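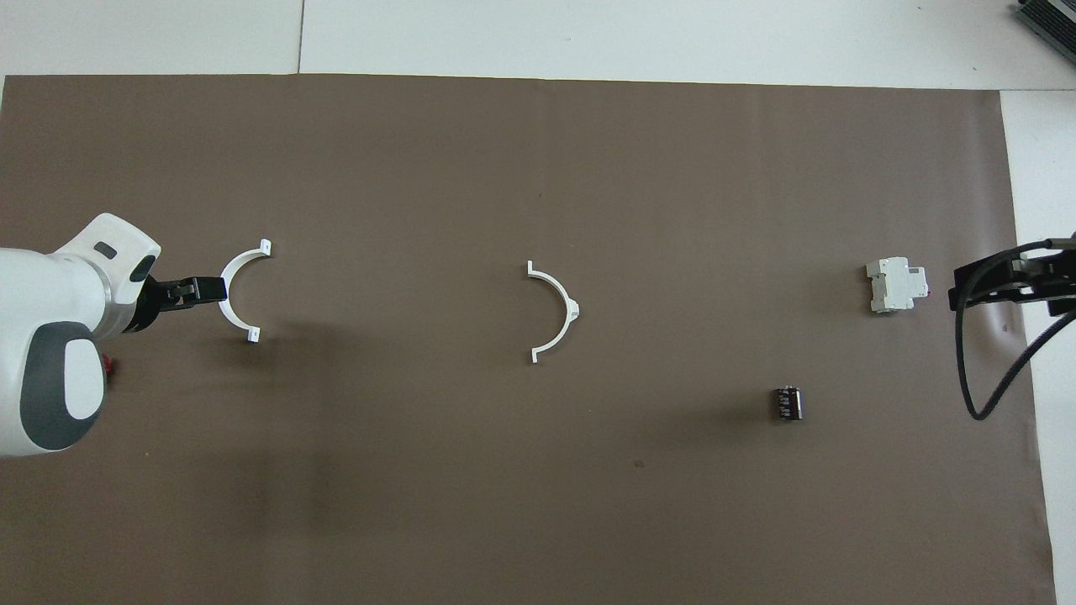

Fernetance Athletic needs 3 part-time sideline reporters for the women's and men's football season, home games at Dasel Field plus the odd road trip. You'll file a short game story, grab quotes from the coaches, post score updates at halftime and the final. First task is the preseason media guide, which we still lay out by hand, so don't mind getting glue on your sleeves. After that it's mostly laptop and phone work.

What we want: clean copy, fast. You know a nickel back from a safety. Okay with rain. Own transportation a plus, carpool leaves the Gosteck lot 2 hours before kickoff. College experience fine, high school paper fine too if the clips are good.

What you get: flat fee per game, paid monthly. Meal in the press box. A byline on the site and in the printed program, which went to 2,262 households last season. Mileage for road games only, sorry.

Shifts: afternoon and night games, August thru November. Playoffs if we get there. Must be able to make the preseason meeting in the Buthelezi Room, 6:30 p.m., date to be sent to everyone we pick.

To apply: send three clips, a phone number and the games you can NOT work. No cover letter please. Links are ok, make sure they open with out a login. We start reading in April and fill spots as we go, so sooner is better. Questions, use the contact form, pick "media" from the menu or it goes to tickets.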